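Johannes Matlala has been taking other people's lunch orders for 12 years, and he would like it known that he has opinions about yours.

He runs Pap, the canteen at the Busulik works in Loltberg, where up to 300 people eat between half past eleven and two. "They all say they want something light," he tells me, over a plate of dumplings that could hold down a tent. "Then I make a salad, and at two o'clock I own a lot of salad."

The great quarrel of his reign was over soup. Matlala took it off the menu one October, reckoning that the staff were tired of it. By the afternoon there was a petition, with 200 names on it. "I recognised the handwriting," he says. "A good many of those people had never bought soup from me in their lives. They just liked to know it was there."

Soup came back, at 4 crowns a bowl. He put the price up while they were cheering.

He trained in a hotel in Vunitz, where the chef threw spoons and the guests sent back the butter for being too cold. Factory people, he finds, are easier to please and much harder to impress. His finest lamb stew drew a single remark, which was that the queue had been slow. He has kept the recipe out of spite. 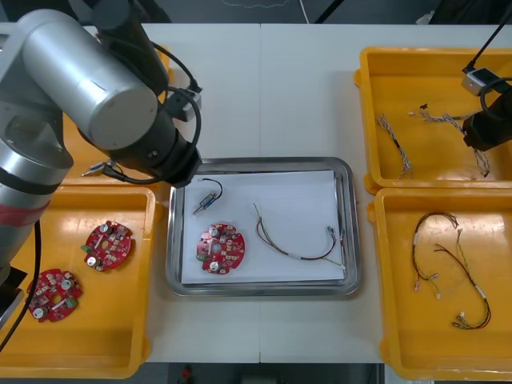

Petra thinks the trouble with the stew was the peas, and she told him so at the till. Matlala gives this the consideration he feels it deserves. "She had seconds," he says, and goes off to see about the potatoes.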